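4.2 Referenzfahrt am Spülbecken (Simulation)

1. Szene laden und den Nimri-Arm in Grundstellung bringen. Schrittweite auf 2 ms setzen.
2. Geschwindigkeit auf 30 % begrenzen.
3. Greifer über den hinteren Rand des rechten Beckens fahren und die Pose speichern.
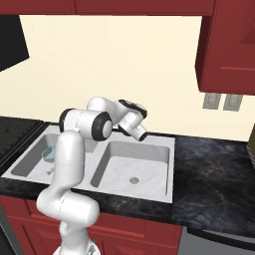 4. Greifer in Schritten von 2 mm absenken, bis die Kollisionsprüfung anspricht - danach Pose erneut speichern.

Hinweis: Nach 2000 Schritten bricht der Lauf ab.

Achtung: Gespeicherte Posen erst nach Prüfung der Gelenkgrenzen auf den Arm in der Werkstatt übertragen.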